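Bidero Arm Project: Gallery
Privier Robotics Club, Room 11

Updated 2020-02-04

The Bidero arm is this year's main project for the club. It is a small desktop arm made from printed parts and hobby servos, and the task we set for it is to pick up small objects and drop them into a basket. We chose the same task the Ravari student meet uses for its tabletop event, so what we learn at home counts toward the spring entry.

Members work in pairs. Tươi Lương and Zeyu Jin have the mechanical side, Suqin Long and Boyang Dai have the wiring and the control program, and Lihua Yan keeps the log and prints the replacement parts. Newer members rotate through all of it.

On the table

The basket is printed in several colors and has open honeycomb walls. The first basket had solid walls and took all night to print. The lattice version uses much less plastic, and you can see from the side whether a piece has gone all the way down or has caught on something. It is wider at the bottom than at the top, so it is hard to knock over when the arm comes in too low. Zeyu drew the rim as a separate part. It can be swapped if it gets chipped, and it was chipped twice in the first week.

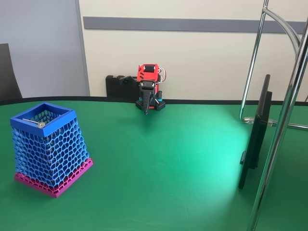 Basket at left with a small metal piece on the rim, arm at the back of the table.

Long thin pieces are the hardest to drop. A cube goes in nearly every time if the arm is over the opening at all. A piece with a round head and a thin shaft can land across a corner and stay there. Under the Ravari rules a piece on the rim scores nothing, even if it falls in after the gripper has moved away, so we log those as misses.

Suqin changed the drop routine in three ways to deal with it. The arm now stops over the basket and waits a moment before opening. The drop point moved closer to the middle of the opening. The gripper also opens more slowly, which helped with the long pieces and made no difference with the cubes. Boyang wants to try turning the wrist before the drop so the shaft end points down. That is on the list for after the joint work is finished.

The mechanical side

Most of the changes since the fall have been to the joints. The original shoulder part flexed when the arm was stretched out, and the tip of the gripper would sag between the time it reached a position and the time it closed. Tươi redrew the part with thicker walls and left slots in the side so the screws can be reached with the arm still together. It has been printed four times. The current one has held up through a month of practice.

The parts are color coded in a simple way. Red is for most of the joints and brackets, black is for the links. When something breaks in the middle of a session, whoever is on parts duty can be told "red, shoulder" and go straight to the right drawer.

The long links have openings in them to save weight. Every gram at the far end is something the shoulder servo has to lift, and the servos we can afford are not strong. We tried a version with even larger openings and it cracked along a layer line, so we went back to the shape we had.
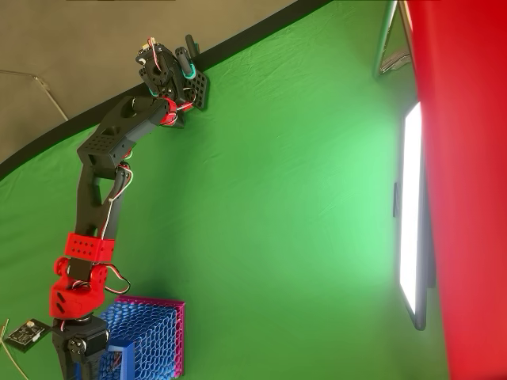
Wiring takes more time than new members expect. The servo wires have to be long enough for the arm to reach as far as it can go in any direction, and any extra length can catch on a bracket. We lost most of one evening in February to a wrist that kept stopping short. Boyang went through the program line by line before Suqin found that a wire was pulling tight at one end of the travel. The rule now is to move every joint by hand through its full range with the power off before anything is switched on. The check takes a couple of minutes and is written on a card taped inside the parts cabinet.

The other rules on the card:

Power off before touching a screw.
One person at the keyboard, one person at the switch.
Hands off the table while a program is running.
Write down what you changed before you run it, even if it is one number.
Printed parts that have cracked go in the scrap box, with a piece of tape showing where the crack is.

Lihua asked for the last one. She goes through the box before each new print and compares the cracks. That is how we found out that the small brackets were all breaking at the same corner, and that they needed to be turned on their side when printed.

Practice log

At the time of this update the log has 2366 attempts in it, starting from the first night the arm could reach the basket. Each line has the date, the piece used, who was at the keyboard, the result, and a space for notes. The early notes are not much use ("missed again," many times over). The later ones are better. Zeyu made a short list of words for the ways a drop can go wrong, and once everybody used the same words we could sort the lines and see which problem came up most.

The two at the top of the sorted list are "short," where the arm stops before it is over the opening, and "rim." Before the drop routine was changed, "rim" was first. Now it is second.

Costs

The budget for the year is 900 dollars. Servos take the biggest share. Filament is next, then screws and connectors. The Liang Hardware store on our street gives the club a discount on screws if we buy by the box, and Tươi picks them up on the way in. We do not expect to buy another full set of servos before the meet, but we would like to have 2 spares on the shelf.

Still to do

Print a new wrist collar with a channel for the wires.
Try the wrist turn before the drop.
Label both ends of every servo cable.
Finish the parts list so another school can build from it.
Run the full practice round, with a timer, using people who did not write the program.

Visiting

Students who want to join can come by during any club session. No experience with printing or programming is needed. You will be paired with somebody for the first few weeks, usually starting with the power-off check and the log. Long hair should be tied back and loose sleeves rolled up. Ask for Lihua if you want to look through the older log pages or get the files for the basket.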